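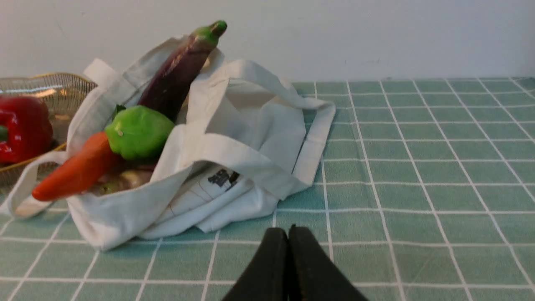
Sunday's vegetables, still in the canvas bag

Do you unpack your produce right away, and where does it all go?

Malou Arnardóttir
Hi all! I've started walking to the Gallodska market on Sundays and I love it so much, I come home with a full tote every time. Then I put the bag on the kitchen table and it stays there until supper. By Tuesday the carrots bend like rubber. I have a small fridge with 2 drawers and one pretty basket that I'd like to use for more than keys. What can live in the basket and what can't? Eggplant is the one I really can't figure out.

Grethe Hauksdóttir
Fridge. All of it. Wash it when you need it.

Kolbrún Steinarsdóttir
Oh, I love this stuff! Carrots first: twist off any leafy tops and get them into a closed bag in the drawer, they stay crisp for weeks that way. Leafy greens go in the same drawer with a dry paper towel tucked around them. Potatoes want a dark cupboard, so please don't put them in the fridge, sorry Grethe. Ginger is happy in the drawer too, unpeeled.

Eggplant hates the cold and it hates waiting. I leave mine on the counter out of the sun and cook it within two days (slice it thick, lots of oil, hot oven, so good). If it has to wait longer, the warmest shelf of the fridge is okay.

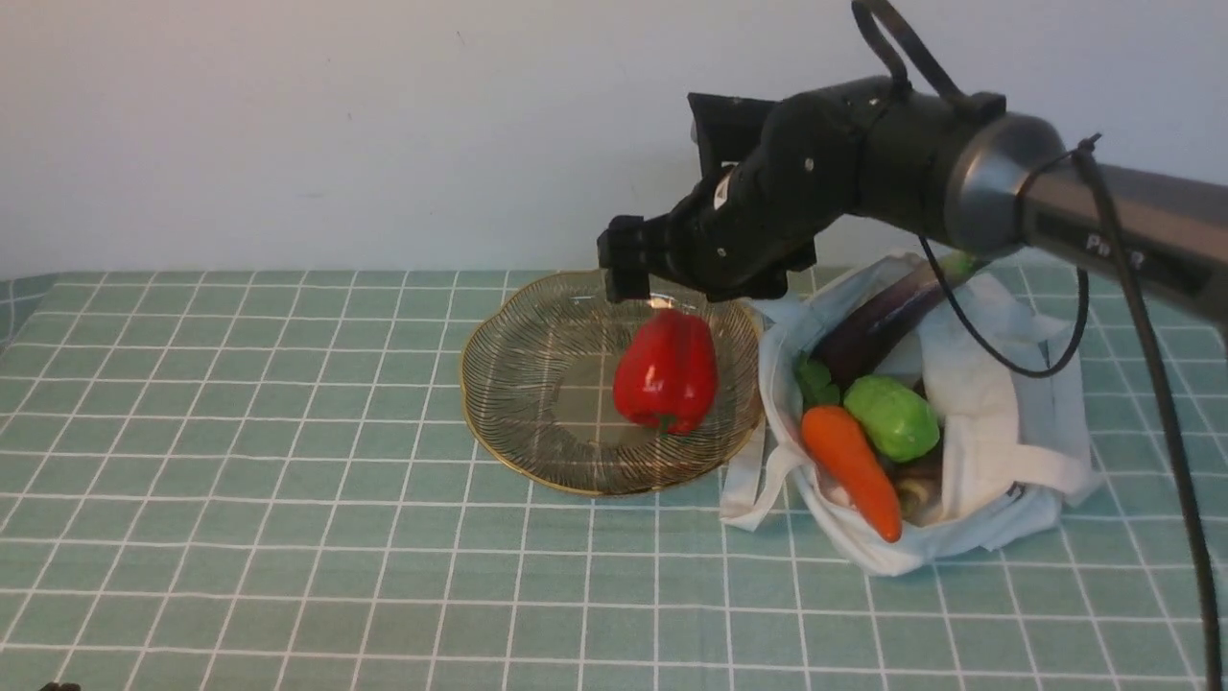

Baskets are great for anything you plan to eat soon, and an open wire one is my favorite kind because air gets in from all sides. I used to heap mine full and then find something soft at the bottom, so these days I put in only what's for tonight or tomorrow. A single red pepper standing in a gold-rimmed basket looks so cheerful, too, and you'll remember to eat it! The rest of the peppers can go in the drawer, dry. They keep well over a week.

Oh, and shake out the tote and hang it up by a strap. Mine gets a wash every 10 trips or so, more if there was mud on the potatoes.

Malou Arnardóttir
Thank you!! Keys are out of the basket. Eggplant tonight.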